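Parri: a word list of knots, hitches and tangles

Version 3, last updated 7 April 2024

Parri is a collection of the words people use for string, rope, cord, yarn and wire when it is looped, tied, coiled or hopelessly snarled. It started as a page in the back of my sewing notebook and now has 102 headwords, each with a plain definition, the trade or hobby it comes from, and at least one sentence showing how somebody would really say it. I love this stuff, and I hope you will too!

What's in the download

parri_words.csv is the main file, one row per headword.
parri_senses.csv holds the extra meanings. A "bight" is a curve in a rope to a sailor and a curve in a coastline to a mapmaker, so it gets two rows here.
parri_sources.txt lists where each entry came from, in the order I added them.
CHANGES.txt is what it sounds like.

Everything is UTF-8 with a header row. Commas inside definitions are quoted, so please use a proper CSV reader and don't split lines by hand (I did this myself with version 2 and lost half of "sheepshank").

Columns

word: the headword in lowercase, singular.
kind: noun, verb or both.
field: sailing, knitting, climbing, farm, electrical, fishing or general.
meaning: one or two sentences in everyday words.
said: the sample sentence.
also: other spellings and close relatives, separated by semicolons.
sure: yes or no. More on this one further down.

Where the words come from

Most of the sailing and farm words came out of old handbooks and catalogs, the kind with foldout plates that never fold back in. The knitting words came from the Trerniston yarn circle, who argued about "hank" and "skein" for an entire evening and were wonderful company the whole time. More than 15 entries came from people writing in after the first version, and those are some of my favorites in the whole list. 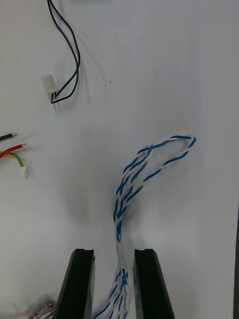
The electrical words surprised me the most. I expected a dry little corner of the list, and then I learned that "lay" is the word for the way strands spiral around each other, borrowed straight from ropemaking, and that "pigtail" can mean several different things depending on who you ask. Ropemakers, weavers and electricians have been swapping vocabulary for a very long time, and you can follow some of it just by sorting on the field column and reading down.

About the "sure" column

A "no" means I have the word from a single person or a single book and couldn't find it anywhere else. Please don't treat those rows as settled. Please don't throw them out either! "Gurdle," for a tangle that gets tighter when you pull it, is a "no," and I would dearly like to hear from anyone else whose grandmother said it.

What it's good for

Word games, classroom lists, crossword building, writing a sea story, or reading aloud to a patient friend. Bilora, a small rhyming game, uses the whole list as its hard level. It's too small for serious language statistics, and the fields are lopsided: there is far more sailing than climbing, and only English words are included. I'd be thrilled to see a Welsh companion list if anyone wants to take it on.

Known problems

"Splice" needs its meanings untangled (sorry).
Fishing and sailing overlap, and I wasn't consistent about which one wins.
The sample sentences for "hitch" are all about horses.

Adding a word

Send the word, what it means to you, and where you heard it. A sentence in your own voice is worth more to me than a polished definition. I go through new words in batches, and the next batch goes in this November.

Use and credit

Free to copy, change and share, including in things you sell. If you have room for a credit line, "Parri word list, Morfudd Rosser" is plenty.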